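Street Food Vendor Walk-Through Checklist, With Comments
Harb Night Market, riverside lot, June

Filled in by Wilmer Chávez for the Skostport vendor association. Marks are OK, FIX, or NO. Comments are mine and go on as long as I feel they need to. The organizers asked for a one-page form. They can have their one page when the stalls give me one page's worth of things to say.

Walk-through began at 4 p.m., gates at 6. I was told every stall would be set up and running when I arrived. Less than half were.

1. SITE AND ACCESS

1.1 Fire lane open full length: FIX
A kettle corn trailer was sitting in it. The owner said he was only unloading. He was still only unloading when I came back forty minutes later. Moved before gates opened, and I stayed to watch it go.

1.2 Walkways clear of cords: FIX
Cord covers are down at the main crossing. Behind the dumpling row there is a strip of duct tape over an orange cord and somebody has decided that counts. It doesn't. Same tape, same place as last season.

1.3 Tents weighted at every leg: FIX
Most are fine. The lemonade tent had two legs weighted and two legs standing next to a cooler. I was told there is never any wind down here. It's a riverside lot.

1.4 Trash and recycling at both ends: OK
Plenty of cans. Whether they get emptied before they overflow is another matter, and I won't be marking that at 4 in the afternoon.

2. HAND WASHING AND WATER

2.1 Hand sink at each stall handling open food: FIX
Every stall had something. The taco stall had a five-gallon jug with a spigot, a catch bucket, soap and paper towels, set up where the cook can reach it without walking around the grill. Good. The crepe stall had the same kit still zipped in its bag. A hand sink in a bag is luggage.

2.2 Warm water at hand sinks: FIX
The sheet the organizers handed me says all stalls comply. I put my own hand under every spigot that was running. Two were cold. One vendor said it had been warm earlier. I can only mark what comes out of the spigot.

2.3 Soap and paper towels: OK
One stall had a cloth towel on a hook. Swapped for paper while I stood there.

2.4 Gray water collected and labeled: OK
Tank behind the restrooms, lid shut, sign readable.

3. TEMPERATURES

3.1 Cold holding at 41 F or below: FIX
Pleslow Pies keeps its cream pies in a glass-front case with a lit display on top, and the display said 38. My probe in a cup of water on the top shelf said 44. I gave it ten minutes and checked again: 44. The owner trusts the display because it came with the case. I would like to know who checks the display. The pies went into the reach-in and the case can hold fruit pies only until it's been looked at.

3.2 Hot holding at 135 F or above: OK
Brisket, beans and chowder all well over. The chowder was hot enough that I had to wait to taste it, which I did on my own time and with my own money. Too much flour.

3.3 Probe thermometer at each stall: FIX
All but one. The stall without it said they can tell by looking. I have heard that sentence at every market I have ever walked.

3.4 Temperature log started: FIX
Pleslow's log had tonight's 8 p.m. reading written in already. I drew a line through it and initialed it.
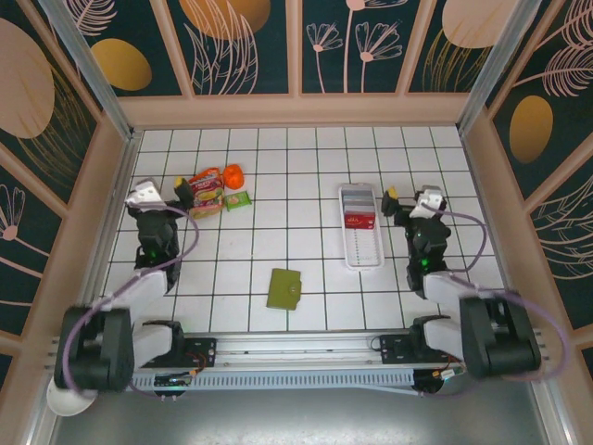
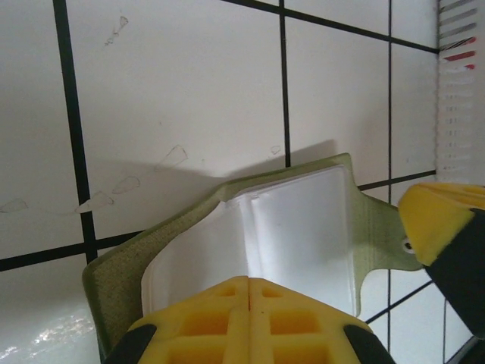
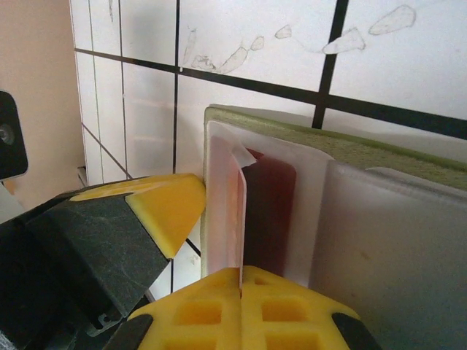 3.5 Ice for drinks kept separate from ice for cooling: FIX
Torkura Shaved Ice had a can of someone's soda pushed down in the block ice. They said that was the staff cooler. The scoop was in it too, so I don't accept that. Ice dumped, bin washed, refilled.

4. FOOD CONTACT AND HANDLING

4.1 Gloves or utensils for ready-to-eat food: OK
Gloves everywhere. I am less impressed by gloves than most people seem to be. I watched one pair handle cash, a phone and a bun, in that order. Spoke to the stall lead and she put one person on the register only. Marked OK because it was fixed right away and held when I walked past again.

4.2 Raw meat stored below ready-to-eat: OK
Checked every cooler that had both.

4.3 Sanitizer bucket at correct strength: FIX
Bring strips. I keep writing this. Three stalls mixed by eye and all three were too weak. One smelled like lemon and nothing else.

4.4 Allergen information posted: FIX
The satay stall has peanuts on a proper sign, large print, at ordering height. The cookie stall has "may contain nuts" on a card the size of a business card, behind the tip jar, for a menu where four out of every five items plainly do contain nuts. Say which ones.

4.5 Samples covered and served by staff: FIX
The cheese people had an open board and a cup of toothpicks. They now have a lid. I expect the lid will be off by seven.

5. FIRE AND FUEL

5.1 Propane cylinders upright and secured: FIX
One loose cylinder behind the skewer grill. Chained to the fence post with a borrowed bike lock, and I want a real bracket next time.

5.2 Extinguisher within reach, tag current: FIX
Class K at both fryers, tags good. The waffle stall's extinguisher was under a stack of boxes in the van. The van was parked across the street.

5.3 Soap test on gas connections: OK
Done in front of me at each stall with gas. "We did it at home" was offered once and declined.

5.4 Fryer placement: OK
Both set back from the customer side with a barrier.

6. PAPERWORK

6.1 Permit displayed: OK

6.2 Food handler card for person in charge: FIX
One card was a photo of a card on a phone with a cracked screen. I could read about half of it. Bring the paper.

6.3 "Artisan," "small batch," "local": not scored
There's no box for this and I asked for one. The jam stall's sign says picked this morning. It is June and the flavor is cranberry.

FOLLOW-UP

Pleslow Pies: case serviced, or a second thermometer kept inside where staff can see it. I'll bring mine again regardless.
Torkura Shaved Ice: separate cooler for staff drinks, scoop stored outside the bin, handle up.
Sanitizer strips: association to buy a box and hand them out at check-in. This was agreed last season as well.
Dumpling row: real cord cover before the next market opens, or that outlet gets shut off.
Organizers: please don't send me a compliance sheet filled out ahead of time. I don't use it.

Cleared to open at 6 with the fixes above done on site. Second walk at 8 p.m., no notice to vendors.

Added at 8 p.m.: cheese lid off. Pleslow reach-in at 39 by my probe. Fire lane clear. Waffle extinguisher now at the stall, on the ground, behind a different stack of boxes. Had them move it to the table leg and strap it.

W. Chávez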